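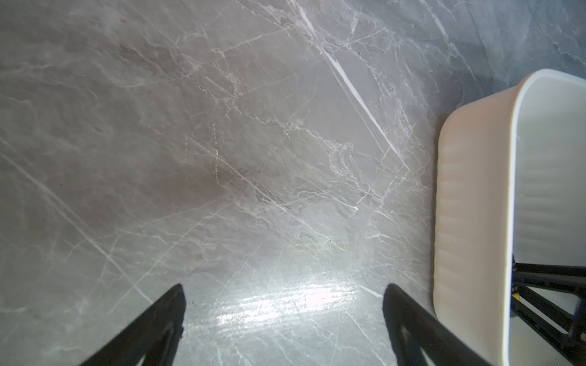 Marlene Kröger has views on floors, most of them unprintable, and all of them formed on her knees. She has been polishing other people's stone for more years than she will admit to, and when we meet in the lobby of the Alvarado building she looks at my shoes before she looks at me.

"Rubber soles," she says. "You may come in."

The lobby floor is grey, veined in white, and shiny enough to shave in. It was relaid in July by Drumura, a firm of two men and a van, after the old one gave up near the lifts. The tiles are 600 millimetres square, or so the invoice claimed. Kröger got out her tape. One was 603. Another was 591, and she has kept that one in her shed as evidence.

"Nilton said it was within tolerance," she says, meaning Nilton Chávez, who laid it. "I asked him whose."

They are friends now, more or less. Chávez, reached by telephone, would like it known that the odd tile never went down. He is prouder of the veins, which he spent a whole day shuffling about before he mixed any adhesive. "You want them to wander," he told me. "If they line up too well it looks like wallpaper. Then you get one big white streak and everybody stares at it for ever, so you have to put it somewhere you can live with."

Kröger can live with the streaks. What she can't live with is lemon floor cleaner, which she considers a form of vandalism. Her own method is warm water, very little soap and a flat mop wrung out until it complains. She works backwards towards the door and lets no one through, residents included. Aleksi Savolainen from the third floor once waited on the stairs with his frozen peas.

"They were petits pois," he says when I ask him. "They didn't survive."

Does all that shine not make more work? Kröger looks at me with something like pity. A glossy floor shows every footprint, she says, so at least you know who to blame. Matt stone keeps secrets. She did a matt one once, at Costora, and never trusted it.

She has been asked to take on a second lobby next year, across the road. She went over to inspect it.

"Carpet," she says, and goes to fetch her bucket.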